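Grukby Community Help
Grippers and end effectors
Two-finger gripper misses a thin drawer handle in simulation. Change the gripper or the camera?

Carleen Rakena
Posted 3 February 2025

I am comparing two grippers in simulation before we order hardware. One is the Saker, which has long fingers with an angled tip. The other is the Stubbs, with short flat fingers. Both are mounted on the same arm model, and the controller is Ellier with default settings. I run each gripper on the same task: come down to a wooden box on a white table, get hold of a thin handle on the front face, and pull.

The Saker got hold of the handle in 22 of 40 runs. The Stubbs got 53 percent over a longer set, so there is not much between them. I expected the Saker to be clearly better with that tip.

Most of the misses look the same. The finger comes down in front of the box, stops a little to the left of the handle, and closes on nothing. In a few runs it touches the front face first and the arm pushes back against it until the controller times out.

Things I have tried:
Slower approach speed. No change.
Higher friction on the fingertips. It holds better once it has the handle, but the number of misses is the same.
Moving the box closer to the arm. Slightly worse.

I am using one fixed camera for the handle position. I have not tried a wrist camera yet. My question is whether this is a gripper problem or a camera problem, and whether it makes sense to keep comparing grippers until it is fixed. The image from the fixed camera is at the bottom of the page.

12 people found this useful

Flynn Tomoana
Replied the same day

I would stop comparing grippers for now. If both of them fail in the same way and at nearly the same rate, the comparison is measuring something else.

First check where the handle estimate comes from. With a fixed camera, the finger can cover part of the handle just when you need to see it. If you keep updating the estimate during the approach, it can shift toward whatever part is still visible, and that gives you a steady error to one side. Yours is always to the left, which fits.

There is a quick way to test it. Take the true handle pose from the simulator and feed that to the controller in place of the camera estimate. Run your 40 again with each gripper. If the Saker goes way up, the gripper is fine and the camera is the problem. If it still misses, look at the tool frame. We had a tool frame set to the base of the finger and not the tip, and it took us most of December to find it.

If it is the camera, you have 2 cheap options. Freeze the estimate before the finger gets in front of the box, or add a wrist camera and use it only for the last part of the move. I would do the first one to start with. It is a small change in the code and you can undo it.

For the runs where the finger hits the front face, lower the stiffness in the direction of the box. I don't know what the setting is called in Ellier - in ours it is set per axis.

Also check your shadows. If the detector works on color or edges, shadows on a white table can pull it off. Turn them off for one batch and see if the numbers move. Turn them back on afterward or you will have trouble on the real arm.

9 people found this useful

gripfan
Replied the next day

Just get a suction cup. Much easier than fingers.

Carleen Rakena
Replied the next day

Suction won't work for us, the real handles are too narrow.

Flynn, thanks. I ran the true pose test with the Saker only and the misses to the left are gone. It still bumps the front face now and then. I will freeze the estimate next and then redo both grippers from the start, with the old numbers thrown out. I have not tried it without shadows yet. 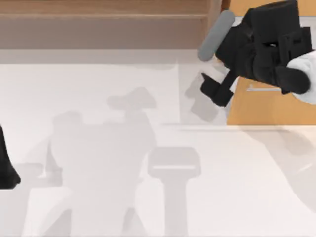
Page 1 of 2

Newer replies are on the next page. To add a reply, sign in and select the topic from your list. Topics in Grippers and end effectors stay open until the person who asked marks one reply as accepted.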